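4.2 The June open day

The laboratory results in Section 4.1 were obtained by people who had used the hand-held gripper before and wanted it to work. Neither condition held at the open day in June, when the Zasereck workshop let the public in and we set up a table between the sausage sizzle and the toilets. Foot traffic was excellent. Some 220 visitors came past, of whom 37 agreed to pick something up with the tool and put it down again on request. The remainder took a brochure.

Each visitor was given the tool, a short spoken instruction and an object chosen from the Sandberg set by the demonstrator (Malik in the morning, Rathore after lunch). The instruction was fixed in advance and read from a card. By mid-morning it had shrunk to "squeeze it like tongs", and we report it in that form. Visitors were asked to approach the object along the tabletop with the fingers open, close on it, lift, and set it down near where they found it. We had intended a marked target. The marker was borrowed by the face-painting stall and the protocol was amended accordingly.

Figure 3 shows an approach to one of the soft-looking rounded objects. These were unpopular with the demonstrators and very popular with children, who had firm views on whether they were food.
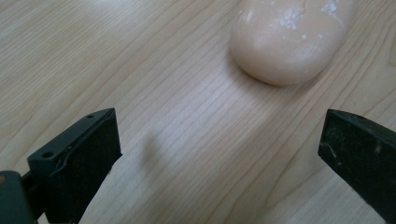
Vol. 16, No. 2

Figure 3. Approach with the fingers open, as seen by the camera on the tool. The peach-coloured object is at the top of the view, with whitish patches on its upper surface. Scuffing is visible on the inner face of the right finger.

Three things came out of the day that had not come up in the laboratory. The first concerns distance. Practised users bring the fingers in low and slow and close them once. Visitors tended to stop well short, look up at the demonstrator for approval, and only then carry on. The pause appears in the recordings as a long stretch in which very little happens, and our segmentation method, which treats stillness as the end of an attempt, dutifully cut a good many attempts in two. We rejoined them by hand. Nakamura did most of this and has asked that the hours not be reported.

The second concerns grip. Adults squeezed too gently, apparently out of respect for the equipment. Children did not share the concern. One retired fitter declined the instruction altogether, turned the tool on its side and made the neatest lift of the day, and we have since added his grip to the card.

The third is the audience. A visitor with a queue behind them works faster and narrates. We had no condition for this and can't separate its effect from that of the commentary supplied by relatives. Blackwood's suggestion of a screen around the table was tried for a short while after lunch, during which time people assumed we were giving vaccinations.

We make no claim that the open-day recordings are a fair sample of anything beyond people who attend open days. They were kept apart from the laboratory recordings in training and used only for the comparison in Section 5, where the Dikis baseline copes with them rather better than our own method does.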